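Flallunix Community Help
Household and Personal Items > Bags, cases and small accessories

Attaching keys and charms to a corduroy bag without damaging the fabric

Posted by Metstead Reading Room Desk
Viewed 3205 times

Good afternoon. I write on behalf of the enquiry desk at a public reading room in Metstead, where readers are asked to leave larger bags in the lockers and to carry only a small bag to the tables. We have been asked to prepare a short sheet of guidance on the care of such bags, and one matter has divided opinion at the desk.

Many of the small bags now in use are made of corduroy or a similar soft cloth, and their owners attach a good deal to them: keys, charms, plush figures, clips and spare rings. We have received complaints of fabric tabs pulling away at the seam, of pile worn flat where metal rests against it, and of a general tangle which makes it difficult to find the one key that is wanted. A pale green bag of this type is typical of what we have in mind. It has a fabric tab on top, through which a red cord loop has been passed, and the key rings hang from there over the cloth. There is also a Hello Kitty plush keychain with a tartan hood and a red bow, attached by a short cord.
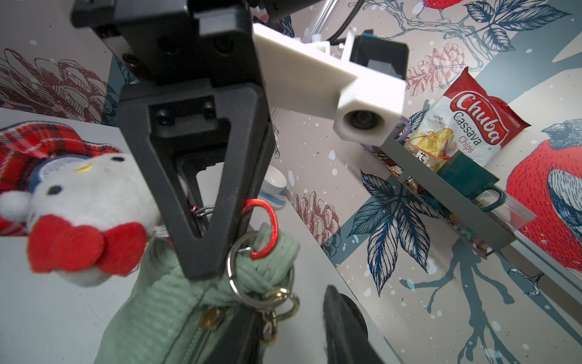

Photograph: Flallunix Community Help, members' album

I should be grateful for guidance on the following matters. Is it acceptable to hang keys from a sewn fabric tab of this kind, or should they be kept inside the bag? Is a cord loop preferable to a metal clip where the two are in contact with corduroy? Finally, is there a recommended means of restoring the pile once it has been flattened, and may a plush charm be cleaned without being removed?

We do not wish to forbid anything. Readers are fond of these items, and the sheet is intended to be of help to them. It will be one side of a page, so brief answers would be welcome, though longer ones will be read with care.

3 answers

Shafiq Mollah
Member, Bags and Repairs section
Marked as helpful by 70 readers

Thank you for setting the matter out so clearly. I shall take your points in the order in which they were raised.

A sewn tab is suitable for light items only. Most tabs on small corduroy bags are folded from the same cloth as the body and caught into the seam with a single row of stitching. They are intended to carry a loop or a charm. A full set of house keys is a different matter, as it swings with each step and draws on the same few stitches every time. My recommendation is that keys be kept inside the bag, on a ribbon or a light clip fixed to the inner seam, and that the outer tab be left for one charm. If the owner prefers the keys outside, the tab should first be strengthened. Turn the bag inside out, find the place where the ends of the tab enter the seam, and sew across them with two further rows in strong polyester thread, with a small square of cotton tape behind. This is fifteen minutes' work by hand.

On cord or metal, I would advise cord at the tab itself. A cord loop spreads the pull across the full width of the fold, whereas a thin split ring bears on a narrow line and will in time cut into the cloth. Metal may then be hung from the cord. The cord should be colourfast, and this applies with particular force to red. Wet a white cloth, press it around the cord for a minute, and look for any trace of colour. If there is some, the cord should be replaced before it is used with a pale bag - dye taken up by light corduroy is very difficult to remove.

A carabiner is convenient, and I do not advise against it, but it should hold the rings and should not be clipped directly through the tab. Where a bag carries a carabiner, a large D-shaped ring and a group of small split rings together, the owner may wish to consider whether every one of them is needed. Rings linked to further rings are the usual cause of tangling. They also gather fluff, and a soft tuft among the metal is a common sight.
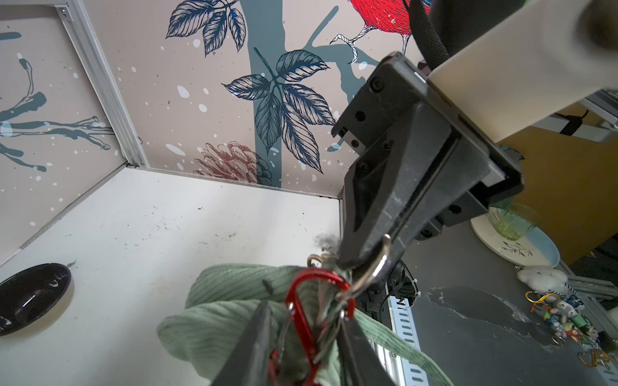 By Shafiq Mollah
June 3, 2018

To separate a bundle of this sort, lay the bag on a flat surface with the cloth spread out beneath the metal. Open the carabiner and take off whatever hangs from it, one item at a time. Split rings that have become linked through one another should be unthreaded from the outermost inwards. A thin coin will hold a stiff ring open and spare the fingernails. Do not pull on the fabric to free a ring. If a thread has been caught, turn the ring until the thread lies in the gap, and ease it out with a blunt needle.

When reassembling, I suggest one ring for keys, one short cord for the charm, and nothing joining the two. Spare rings may go in a tin at home.

As to the pile, flattened corduroy will usually recover with steam. Hold the iron or a kettle's steam at a hand's breadth from the cloth, keeping your hands clear of it, and never press the iron on the ribs. Brush along the ribs with a soft clothes brush while the cloth is slightly damp, then leave it to dry with the bag lightly filled with tissue. Pile that has been worn away will not return, and the most that can be done is to turn that side inwards.

A plush charm is best taken off for cleaning. A cloth wrung out in lukewarm water with a little mild soap is sufficient for white fuzzy fabric. Work in small circles, wipe again with clean water, and dry the figure away from direct heat. Tartan trimmings and red bows should be tested in the same way as the cord.

Lorente Haberdashery, Repairs Counter
Trade member
Marked as helpful by 16 readers

We would support the greater part of the answer given by Mr Mollah and wish to add two remarks from the counter.

First, the zip. Owners who attach a number of items to the outside of a small bag commonly find that these catch on the zipper pull when the bag is opened. Where the pull is of brass or another bare metal it may also leave a mark on light cloth. Moving the charm to the opposite end of the bag is usually enough. A dry soft cloth passed over the pull from time to time will deal with the marking.

Secondly, we do not recommend glue for a loose tab. Bags are brought to us in which the tab has been stuck down with household adhesive. It soaks through the corduroy, hardens, and must be cut out before a repair can be attempted. A few stitches of almost any quality would have been better.

We replace a fabric tab while the customer waits if the seam is sound. If the lining has also torn, the bag is kept overnight. Customers are asked to remove keys before handing the bag over.

Usgate Resident
New member

Just keep the keys in your pocket. I have had the same cord bag for years with one charm on it and have never had any trouble. Cold wash, inside out, no tumble dryer.

Comments on this page

Metstead Reading Room Desk
We are obliged to all three contributors. The sheet will recommend that keys be carried inside the bag and that a single charm be hung from the outer tab by a cord. The colour test will also be included, as it had not occurred to us. May we ask Mr Mollah whether the additional rows of stitching should follow the rib or cross it?

Shafiq Mollah
They should run parallel to the seam, whichever way the ribs happen to lie. If the ribs run in the same direction, place each row on the raised part of the cloth and not in the groove, where the weave is thinner. Please use a stitch of moderate length. Very short stitches placed close together will perforate the cloth, and the tab may then tear along the line.

Metstead Reading Room Desk
Thank you. That has been noted and the draft amended.

This page is open to further answers. Members are asked to keep to the subject of the original post and to place enquiries about leather and suede in the section provided for them.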